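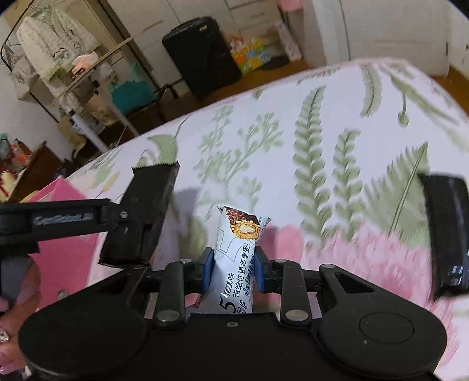

What is easy-open packaging?

Easy-open packaging is any wrapper, lid, pouch or carton sold on the claim that a person can get into it by hand, without scissors, a knife or a can opener.

The term has no single agreed meaning in the retail trade. It is printed on packs that open with a light pull and on packs that most buyers end up cutting. Critics treat it as an advertising phrase first and a technical one second, and much of the published evidence gives them reason to.

Terminology

"Easy-open," "easy-peel," "tear here" and "quick open" are used more or less interchangeably on labels. Packaging engineers prefer narrower terms. A peelable seal is one designed to separate between two layers without tearing either of them. A tear notch is a small cut in the edge of a film that gives a rip somewhere to start. A score line is a weakened path, made by a blade or a laser, that is supposed to steer the rip once it is moving. A pack may have one of these features and still be hard to open, and a plain pack with none of them may give no trouble.

The word "resealable" is often found beside "easy-open," although the two have little to do with each other. A zipper closure set below a stubborn top seal is a common example of a pack that claims both and delivers one of them at best.

History

Packs that could be opened by hand are far older than the label. Paper twists, waxed bags and folded cartons needed no tool, and nobody thought to praise them for it. The claim only became worth making after packs had become harder to open, first with the tin can and later with heat-sealed plastic film. Cellophane was sold with a tear strip by the 1930s, cans with pull tabs spread during the 1960s, and notched plastic film followed as sealed pouches took over from bags and boxes.

Trade histories tend to present this as a steady climb toward convenience. The account leaves out that stronger seals were adopted for the benefit of shipping and shelf life, and that easy-open features were in many cases a patch on a problem the same companies had brought in.

Methods

Most snack bars and cookies are sold in flow wrap, a tube of film with a seam along the back and a crimped seal at each end. Opening is meant to happen either by pulling the back seam apart or by tearing down from the zigzag edge of an end seal. The zigzag is widely believed to be a tear aid. It does provide many small starting points, though it is also simply the mark of the cutting blade, and how much it helps depends on the film. Some films tear cleanly in one direction and hardly at all in the other.

Trays of meat and cheese usually rely on a peelable lid with a loose corner. Jars may use a vacuum-release button or a lid with deeper ridges. Cartons use perforations. Hard plastic clamshells have resisted nearly every approach, and the perforated backs offered as a cure are often backed with card that bends before it breaks. 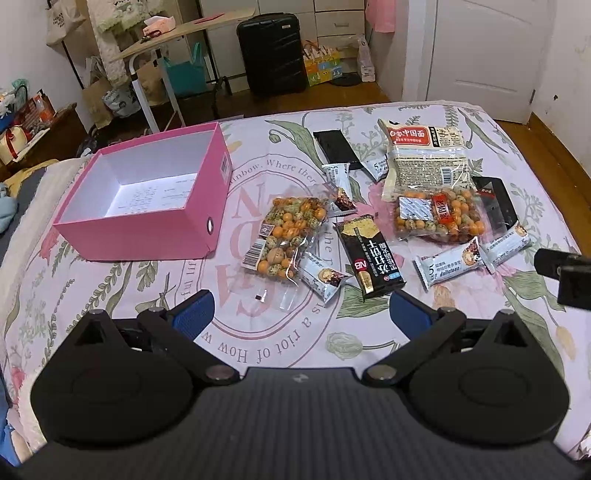

Blue textured pads on either side of an open gap.

Measurement

Opening force can be measured on a bench by clamping a sample and pulling it apart at a fixed speed. The method gives repeatable numbers and is popular with manufacturers. Its weakness is that a clamp does not slip. It has no trouble finding the corner of a lid, and its hold is the same at the end of a run as at the start. A seal that scores well on the bench may defeat a person with damp fingers or arthritis.

Panel tests, in which people open packs by hand, answer some of these objections and raise others. Panels are often small, the members know they are being watched, and they are usually told beforehand where the opening feature is. Shoppers get no such help.

The Tavgate survey

The most quoted figures on the subject come from the Tavgate survey, published in October 2019. It covered 1415 packs in 18 formats, opened by 467 adults in their own kitchens. The authors, led by Ertuğrul Uysal, reported that 630 of the packs could not be opened by the method printed on them at the first attempt.

The result has been repeated in the trade press as proof that easy-open labels are false nearly half the time. The survey does not show this. Packs with no opening claim at all were included in the total, as long as they carried some printed instruction, and a "first attempt" ended as soon as the person changed grip. Uysal acknowledged the second point in a later note but did not publish revised figures.

Conall Phelan, writing for the packaging supplier Brovton, argued that the survey was worthless on these grounds. His own alternative study found very high success rates, but it used only Brovton film and excluded anyone who reported weak hands. It has not been repeated by an outside group.

Criticism and disputes

Consumer writers have complained that easy-open claims are rarely checked by anyone outside the company making them. In one case the cookie maker Losetti added the words "new easy-open pack" to a line whose film and seals had not changed. The company said the claim referred to a larger printed arrow. The wording was dropped the following December.

A second dispute concerns cost. The retailer Whitelaw defended a price rise on its sliced cheese by pointing to a new peelable lid, yet declined to say how much the lid added. Peelable films do tend to cost more than plain ones, but the difference per pack is generally small.

Claims that better packs would greatly reduce kitchen injuries should also be read with care. Cuts from knives and scissors used on packaging are well documented. How many of them would be prevented by a different seal is much harder to say, and estimates usually assume that people would put the knife down once an easier pack was on sale.

Child-resistant packs

Medicines and some cleaning products are made hard to open on purpose. The aim is to slow a young child while still letting an adult in, and the two goals pull against each other. Older adults sometimes leave such caps loose or move tablets to another container, which removes the protection altogether. Designs described as both child-resistant and senior-friendly exist, though the second half of the description deserves the same doubt as any other opening claim.

See also

Blister pack
Clamshell packaging
Flow wrapping
Tamper-evident seal
Wrap rage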